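Search this site
Enter keywords
Go

About Rellora

Hi, I'm Rozália Szalai, and Rellora is my little language school in Windholm. I teach Hungarian to grown-ups, mostly people who married into it, inherited it from a grandmother, or heard a song once and couldn't let it go. All of those are good reasons!

I started with one evening class in the back of the Ní Bhriain bookshop on Bridum Street. We had a borrowed whiteboard and far too many chairs, and I wrote every handout by hand because I didn't own a printer. The bookshop let us stay until closing, and then a bit past closing, and by the second spring I'd signed a lease on two rooms upstairs. We're still there. Come in through the shop, go past the cookbooks, and it's the door with the green bell.

Classes are small - 10 people at the very most - and we talk from the first night. I know that sounds scary. You'll order a coffee, get the ending wrong, and order it again. I care a lot more about you opening your mouth than about your verb tables, though we do get to the verb tables (sorry). Beginners use my own workbook, which I rewrite every July and which still has a typo on the page about trains.

A ten-week course costs $199, and that covers the workbook and the tea. If you miss a week, come to the other group that week, just send me a note first so I can put out a chair. I also do one-on-one lessons for people getting ready for a citizenship interview, and those book up early.

We have a lending shelf too, with roughly 200 books on it, from picture books to some very gloomy novels. Students borrow whatever they like. Please bring back the big blue dictionary, whoever has it.

Our next beginners' group opens on August 12, 2023, with a free taster hour before it. You don't need to sign up for the taster, and friends and spouses are welcome to sit in.

Contact: Rellora, Suite 3163, Bridum Street, Windholm | © Rellora | Back to top

Recent posts
Why Hungarian has two words for red
Songs for slow learners
What to read after the workbook

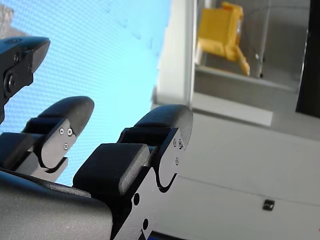
Fingers, close up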